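Workshop notebook, textile bench
Monday, March 21, 2022

Continued from the January pages. Subject: stain removal from printed sportswear, and the question from Nyitrai whether our washing instruction can be the same for all prints.

1. Soaking

I made the new bath this morning with the Pelta powder. Last time I wrote "one spoon per bowl" and now I cannot say which spoon, so today I weighed it. 300 ml of warm water, powder according to the small scale, stirred until the bottom was clear. It took longer than I expected. The powder from the older box makes lumps, and I think the lid was not closed well during the winter. Please close the lid.

The test strips are cut from the plain polyester which we bought from Garkurau. Each strip got a drop of the same grass juice and dried overnight on the rack. I marked them on the back with the laundry pen. Two marks became unclear after the soak, so for these two I do not trust the result and I have crossed them out in the table.

Observation: the grass stain became brown first and then pale. In January I stopped at the brown stage and wrote that the powder fails. This was my mistake. The stain needs the whole time in the bath and should not be rubbed before.

2. Prints

Here I have more doubts. The rubbery kind of print (thick, one can feel the edge with the nail) does not like the warm bath. On sample 4 a corner of the letter lifted. It did not come off, but when it dried it stayed curled. The thin kind, where the colour is in the fabric, shows nothing at all.

So the instruction cannot be the same for both. My proposal for the text:
Turn the garment inside out. Cold water for thick prints, warm water only for prints you cannot feel. Do not wring. Dry flat, in shade.

Flat drying matters more than I thought. On a line, the weight of the water pulls the letters and small cracks come at the folds. When there is trim on the sleeve in another colour, I would also look at the seam after the first hour, because red likes to travel into white.
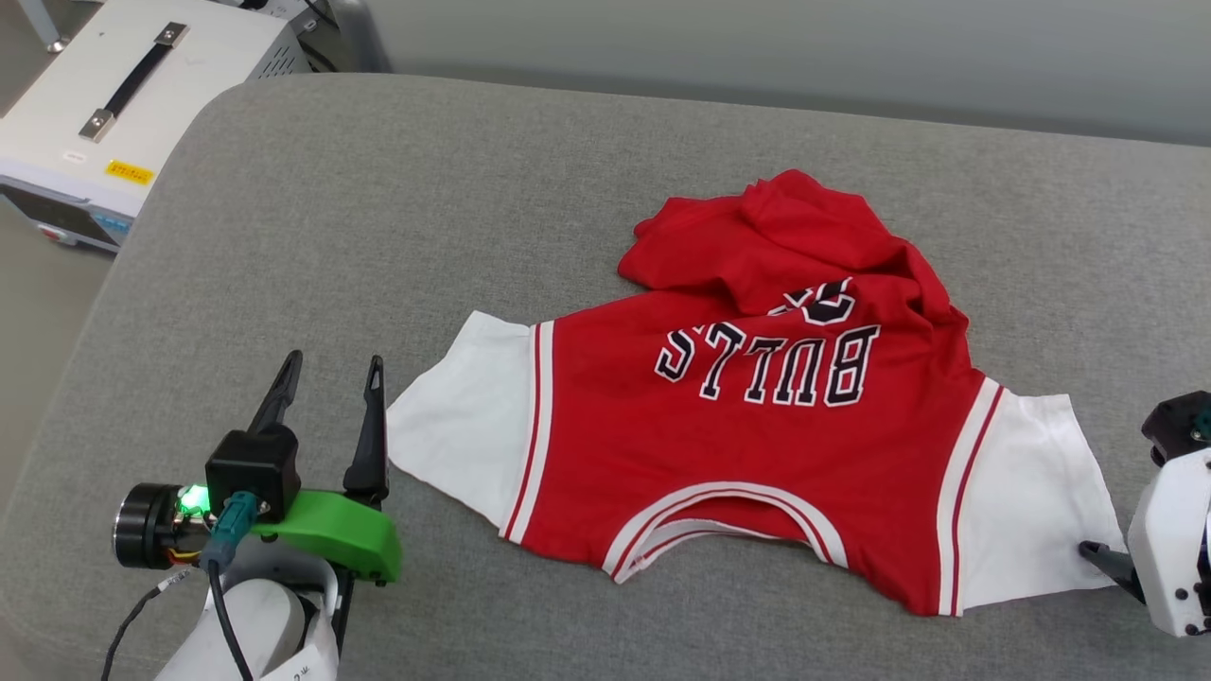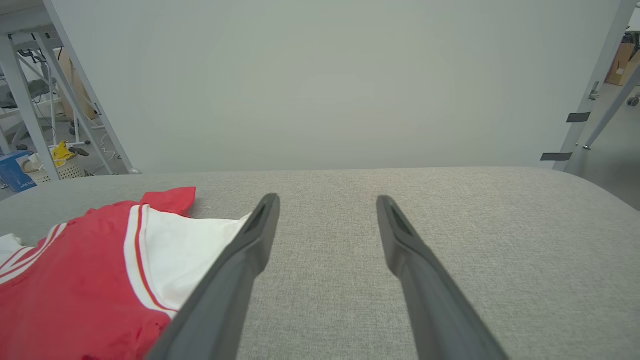
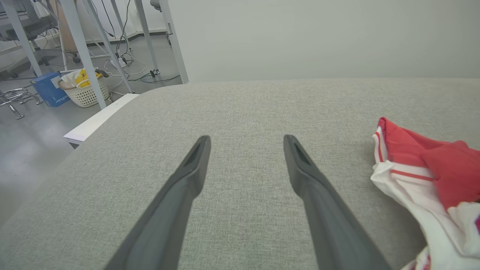 Red and white jersey with BULLS on the chest (first picture), and the light grey upholstery (all three).

3. Colour bleeding

I pressed a white cotton cloth on the wet red strips for the same time as before, with the 500 g weight on top. The cloth from the cold bath is clean. The cloth from the warm bath has a pink shadow, weak but everybody will see it. With a little vinegar in the rinse the shadow was the same, so I will not repeat what one always hears about vinegar. Maybe it is true for cotton. For our polyester I have no sign of it.

The dye lot on the Garkurau label is 289. I write it here because the next delivery can be different and then this comparison is finished.

4. Spinning

The small Fesov machine has only two speeds which are useful for us. At 900 the strips come out nearly dry, but with sharp creases across the print. At the slow speed they drip and need until the evening. I prefer the slow speed and a towel: roll the strip in it, press with the hands, unroll, leave it. The towel must be white or very old.

The machine also walks a little to the left on the tiles. I put the rubber mat back under it.

5. Open points

Second soak for the two strips with unclear marks, new strips, mark with thread this time and no pen.
Ask Nyitrai if they want the label text in one line or two. In two lines it becomes too small to read on the neck label.
Thick print in cold bath, longer time. I have only one result and it is too few.
Iron from the inside with a cloth between: not tried yet.
Distilled water is almost finished.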